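Clonholm Stone Names

A table of trade names, color words and care notes for stone sold as kitchen and bathroom countertops. Version 1.2, released November 8, 2018.

The table has 492 rows and 23 columns. Each row is one stone as one seller listed it. The same stone sold by two sellers under two names is two rows, joined by a shared group number where we were confident enough to give one.

We started the list to settle a small problem. A customer orders "gray marble" from one seller, sees "gray marble" at another, and the two have little in common. Names are made up by quarries, changed by importers, and changed again by shops. Old names get attached to new stone when a quarry closes. We wanted a plain record of who called what by which name, and what words they used to describe it.

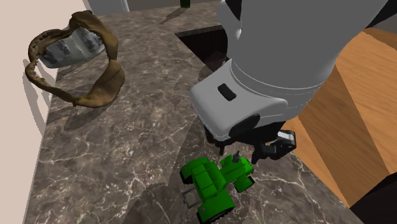
What is in the package

stones.csv – the main table, one row per listing
groups.csv – group numbers and the reason each group was made
colors.csv – the color words we accept and the seller words we mapped to them
care.csv – care notes as printed by the seller, one note per row
CHANGES.txt – differences between versions
LICENSE.txt

All files are UTF-8 with comma separators and a header row. Text fields are quoted. Empty means the seller did not say. We do not use "unknown" or "n/a" anywhere, and if you find one it is a mistake we would like to hear about.

Sources

Listings come from three sellers, who each gave permission for the text to be reused.

Istimport sent its printed price lists, typed up by us. These are the longest listings and the most regular. Every entry has a name, a country, a finish and a thickness. Color is given as a main color followed by a vein color, and we kept that order.

Tresance sent sample cards. A card has a name on the front and a paragraph on the back. The paragraphs are written to sell, so they are heavy on words like "timeless" and light on facts. We kept the full paragraph in seller_text and pulled out only the parts that could be placed in a column.

Olatunji sent the yard book, a running list kept by hand for the shop's own use. The entries are short and blunt ("brown, busy, chips at sink cutout"). They often hold information the other two sellers leave out, above all about how a stone behaves when it is cut. Spelling varies a lot from page to page. We kept the original spelling in name_as_listed and put a cleaned form in name_clean.

Main columns

listing_id – a number that stays the same between versions. Retired numbers are not used again.

seller – istimport, tresance or olatunji.

name_as_listed – exactly what the seller wrote, including capitals and typing errors.

name_clean – same name with spelling fixed and capitals made regular. Accents are kept.

group – joins listings we believe are the same stone. Often empty.

trade_type – what the seller calls it: marble, granite, quartzite, limestone, soapstone, slate, travertine or onyx.

geo_type – what it is by geology, filled in only where a test or a quarry document says so. Differences between this column and trade_type are common and are not errors. A good deal of what is sold as marble would be called limestone by a geologist, and many dark "granites" are something else.

base_color – one word from colors.csv.

second_color – as above, where the seller gives a second one.

vein_color – the seller's color for veins. Empty where the stone has none or where the seller is silent, so it cannot be used to find stones without veins. Use vein_present for that.

vein_present – yes, no or empty.

finish – polished, honed, leathered, brushed or flamed.

country – country of quarry as stated by the seller. Some sellers give the country where the slab was cut and finished instead. We could not always tell.

etch_note and stain_note – short text on acid marks and on oil or wine. Most come from the Olatunji yard book.

seller_text – full original wording.

The rest are thickness and edge fields, plus bookkeeping. They are explained in the header notes of CHANGES.txt.

Color words

Color was the hardest part of the work. The sellers used far more color words than we could keep, many of them food: coffee, mocha, honey, almond, cream. We cut these down to 12 base colors. They are white, cream, beige, tan, brown, taupe, gray, black, green, blue, red and gold.

Taupe caused the most argument. One seller uses it for a brown that leans gray, another for a gray that leans pink, and the third does not use it at all. We decided to accept it only when the seller used the word itself or used both brown and gray for the base of the same stone. If you would like a simpler set, merging taupe into brown does the least harm.
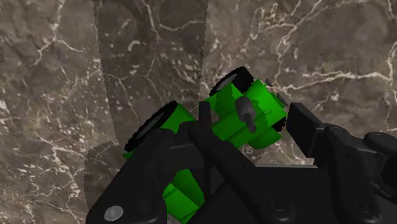 Brown and taupe marble with white and cream veins

Light also matters. A polished slab in a bright yard reads lighter than the same slab laid flat under kitchen cabinets. Sellers describe what they see in the yard. Nothing in the table corrects for this, and we do not think it can be corrected from text alone.

For veins we kept the words white, cream, gold, gray, brown, black, red and green. Where a seller gave more than one, the first goes in vein_color and all of them stay in seller_text. Words for vein shape (wispy, branching, cracked, cloudy, linear) were not made into a column. We tried it in version 1.0 and found that the sellers did not agree with each other, or with themselves from one list to the next.

How groups were made

Two listings were put in one group only when at least one of these held:

The sellers named the same quarry.
One seller gave the other's name as an alternate name.
The names differ only by spelling or by translation.

Similar color was never enough. The reason is recorded for every group in groups.csv, so a reader who does not trust one kind of reason can drop those groups.

There are six groups where the sellers disagree on the type of stone. We left them together and marked them with a "t" in the flag column. Several involve stone sold as "soft quartzite," a label that buyers should treat with care. Much of what carries it will etch under lemon juice the way marble does.

Care notes

The care file holds what the sellers print or write down. It is not advice from us. Some notes contradict each other, and a few repeat old habits that we would not follow, such as wiping marble with vinegar and water. Vinegar is an acid and marks marble, limestone, travertine and onyx. Those rows carry a "c" in the flag column.

Sealing intervals are the other weak spot. Tresance prints the same interval on nearly every card regardless of the stone. The Olatunji entries say things like "drop of water test, reseal if it goes dark," and we find that more useful, but it does not fit into a number column. It is stored as text.

Known problems

Sellers stock what sells, so white and gray stones are over-represented and red ones are scarce. The table should not be used to estimate what is quarried or what people have in their homes.

Prices were removed in version 1.1. They had been copied from lists of different ages and in different units, and people were comparing them.

Some names refer to places that have nothing to do with the stone. A name with "Alpine" or "Rio" in it tells you nothing about the country. Please use the country column.

A few Olatunji entries have no name at all, only a rack position. They are kept, with the rack position in name_as_listed and name_clean left empty.

Suitable uses

Looking up alternate names before ordering. Checking whether a name is used for more than one kind of stone. Studying how sellers describe color. Building search synonyms for a shop site.

It will not identify a stone from a sample, and it cannot settle a dispute over a delivered slab. For that, have the piece tested.

Changes in this version

Istimport lists updated to the June edition.
Taupe rule written down and applied to all rows.
Accents restored in name_clean.
Duplicate Tresance cards merged, with the older listing_id kept.
"Beige" and "biege" no longer count as separate colors.

License and credit

Free to use, copy and change for any purpose, with credit to "Clonholm Stone Names" and the version number. The wording in seller_text belongs to the sellers and may be quoted but should not be used to advertise other stone.

Corrections are welcome. Send the listing_id, the column, what it says now and what it should say. If the correction is to geo_type, please attach the test report or quarry document – we do not change that column on appearance.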